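Rapport de projet : le fer, l'assiette et la fatigue des étudiants
Module Nutrition et santé publique, deuxième année

Avant de commencer, un mot sur le choix du sujet. Au départ je voulais travailler sur le sommeil, comme la moitié de la promo, et puis en octobre ma coloc a reçu une prise de sang avec une ferritine à 18 et elle m'a demandé ce que ça voulait dire. Je n'ai pas su répondre ! Deuxième année de nutrition, et je bafouillais devant une feuille de labo. J'ai changé de sujet le mardi suivant, avec l'accord de Kumiko Iwasaki, ma tutrice, qui m'a juste prévenue que le fer était un sujet « plus tordu qu'il n'en a l'air ». Elle avait raison.

1. La question

Je voulais savoir ce que les étudiants de la résidence Jimar connaissent du fer alimentaire, ce qu'ils en mangent (ou croient en manger), et si un petit atelier cuisine pouvait changer quelque chose à leurs connaissances. Je précise tout de suite que je n'ai fait aucune mesure biologique. Pas de prise de sang, pas de diagnostic, je n'en ai ni le droit ni l'envie. Tout ce qui suit repose sur des questionnaires et sur ce que les gens ont bien voulu me raconter dans la cuisine commune, ce qui a ses limites, j'y reviens plus bas.

2. Un peu de théorie quand même

Il y a deux formes de fer dans l'alimentation. Le fer héminique, qu'on trouve dans la viande et le poisson, est assez bien absorbé. Le fer non héminique, celui des lentilles, des céréales, des œufs et des légumes verts, l'est nettement moins bien et dépend beaucoup de ce qu'on mange en même temps. La vitamine C aide. Le thé et le café pendant le repas freinent l'absorption, le calcium aussi dans une certaine mesure (là, les articles que j'ai lus ne sont pas tous d'accord et j'ai passé un week-end entier à m'y perdre).

La ferritine, elle, reflète les réserves. Elle peut être basse alors que l'hémoglobine est encore normale, et c'est dans cette zone-là que beaucoup de gens se traînent sans trop savoir pourquoi. Sauf que la fatigue a mille autres causes, surtout en période de partiels, et qu'une ferritine peut aussi monter pendant une inflammation et masquer un manque. J'ai donc retiré de mon questionnaire la question « Pensez-vous manquer de fer ? », qui ne mesurait strictement rien à part l'anxiété des répondants.

3. Le questionnaire

J'ai distribué le lien sur le groupe de la résidence et collé des affichettes près des boîtes aux lettres. J'ai reçu 129 réponses, et j'étais ravie, j'en espérais beaucoup moins. Les questions portaient sur les sources de fer, les boissons au repas, le régime alimentaire et les compléments. J'ai saisi les réponses dans Hurnari, le logiciel de la fac, qui a planté deux fois et mangé mes commentaires libres la première fois (faites des sauvegardes, vraiment).

Le résultat le plus massif, c'est l'épinard. À la question ouverte « Citez un aliment riche en fer », 63 personnes ont répondu épinard. Les lentilles arrivent loin derrière et le boudin noir a été cité par une poignée de courageux. L'épinard contient bien du fer, mais il contient aussi des composés qui limitent son absorption, et il n'a rien du champion qu'on imagine. Presque personne ne faisait le lien entre la vitamine C et le fer. Et le thé au déjeuner, c'est une institution à Jimar !

Autre chose qui m'a embêtée : plusieurs personnes prenaient des comprimés de fer achetés seules, sans bilan. Trop de fer peut aussi faire du mal et certaines maladies poussent le corps à en stocker. J'ai ajouté une phrase là-dessus à la fin du questionnaire, avec le numéro du service de santé universitaire.

4. L'atelier

Pour l'atelier j'ai choisi des plats que tout le monde peut faire avec deux plaques et une casserole. Une salade tiède de lentilles au persil et au citron, des pommes de terre à l'eau, et un chou chinois émincé très fin, servi cru pour garder sa vitamine C, qui n'aime pas trop la cuisson longue. Pommes de terre et chou ne sont pas là pour leur fer, ils accompagnent les lentilles et apportent chacun un peu de vitamine C, et puis ils ne coûtent pas grand-chose.
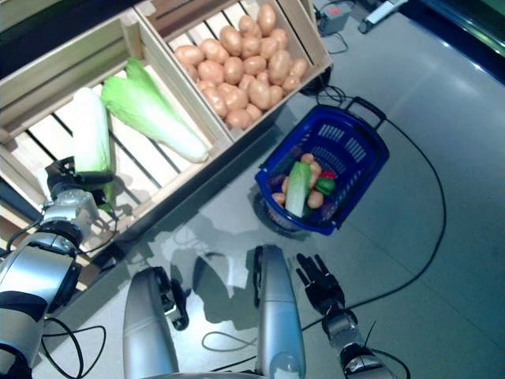 Keith Katene trouve que je vais trop vite sur la vitamine C : on peut bien mettre du citron partout, dit-il, si les réserves sont déjà vides ce n'est pas une salade qui va les remplir, et il faudrait l'écrire noir sur blanc. Alors je l'écris. L'alimentation aide à entretenir les réserves, mais une carence confirmée se traite avec un médecin, qui cherche aussi la cause (règles abondantes, maladie digestive, don de sang fréquent et j'en passe).

L'atelier a duré une fin d'après-midi. On a cuisiné, on a parlé de règles, de végétarisme, de grands-mères qui plantaient des clous dans les pommes, et j'ai reposé à la fin quatre des questions du départ. Les réponses étaient bien meilleures, ce qui fait plaisir mais ne prouve pas grand-chose, vu que je venais de donner les réponses une heure avant. Il aurait fallu refaire passer le test un mois plus tard. Je m'en suis rendu compte trop tard, et mon calendrier ne le permettait plus.

5. Ce qui cloche

Le premier souci est l'échantillon. La résidence loge 500 étudiants, et ceux qui répondent à une enquête sur l'alimentation sont sans doute ceux que l'alimentation intéresse déjà. Ensuite, mes questions sur les quantités étaient mal fichues : « une portion de lentilles » ne veut pas dire la même chose pour tout le monde, et sans photos de référence je n'ai rien pu calculer de sérieux. J'avais commencé un tableau d'apports par personne, je l'ai supprimé.

Je n'ai pas non plus séparé les résultats selon les besoins, alors que les personnes qui ont des règles ont en moyenne besoin de plus de fer. C'est mon plus gros regret sur ce projet.

6. Et après

La fiche recette est affichée dans la cuisine du deuxième, avec le rappel de garder le thé pour plus tard dans l'après-midi. Si quelqu'un de la promo suivante veut reprendre le sujet, je lui laisse volontiers le questionnaire et la liste des questions à refaire (elle est longue). Quant à ma coloc, elle a pris rendez-vous chez son médecin avec sa feuille de labo sous le bras, et je me suis bien gardée de l'interpréter à sa place.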